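Caderno de oficina, sala Moncrieff
Agosto, terça-feira
Registo de Renu Yadav

Início dos trabalhos às 9 h. Presentes: Santosh Mishra e a signatária. Aino Laaksonen juntou-se depois do almoço.

Prosseguiu-se a triagem das embalagens de cartão recebidas da Arkico, destinadas ao ensaio de acondicionamento do projeto Hetanine. Conforme ficou acordado na reunião anterior, a separação faz-se primeiro pela cor e só depois pelo formato. A ordem inversa, seguida na semana passada, obrigou a repetir o registo de uma prateleira inteira.

Critérios em vigor:
Cartão de cor natural: segue para o grupo A, sem etiqueta adicional.
Cartão tingido: grupo B, com anotação da referência impressa, quando legível.
Recipientes brancos: grupo C. Não misturar com o cartão, mesmo que venham no mesmo volume.

Santosh Mishra observou que as caixas compridas cedem nas arestas quando empilhadas na vertical. Verificámos 2 unidades do grupo B e confirma-se a deformação junto à aba de fecho. Passam a ser guardadas deitadas, com a face longa para baixo. Fica por decidir se a deformação é motivo de rejeição ou apenas de reserva; a questão foi remetida a Edvin Åberg, que tem o caderno de encargos.

Gramagem: o fornecedor indica o mesmo valor para os grupos A e B. Ao tato, o cartão tingido parece mais rígido. Não se dispõe hoje de balança calibrada, pelo que a observação fica sem valor de medição.

Etiquetas: a cola das etiquetas novas deixa resíduo quando retirada antes de 60 minutos. Recomenda-se não corrigir etiquetas no próprio dia. Em caso de erro, riscar e rubricar.

Quanto à sala, a mesa comprida fica reservada à verificação individual das peças. As embalagens em espera colocam-se na mesa redonda, junto à janela. Pede-se aos colegas que não deixem chávenas nem material pessoal em nenhuma das duas.
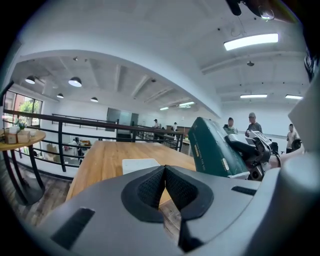 Da parte da tarde, reviu-se a lista de referências com Aino Laaksonen. Faltam as correspondentes ao segundo volume, que continua no armazém de Skudotgate. Shivam Dixit ficou de confirmar a data de entrega e de perguntar se a encomenda de 3000 unidades se mantém ou se será repartida.

Pendentes:
Resposta de Edvin Åberg sobre as arestas.
Calibração da balança.
Folhas de registo novas; as atuais não têm coluna para a cor.
Rever a numeração do grupo C, onde a referência 9 aparece repetida na lista.

Encerramento às 17 h. Chave entregue a Santosh Mishra, que abre a sala amanhã.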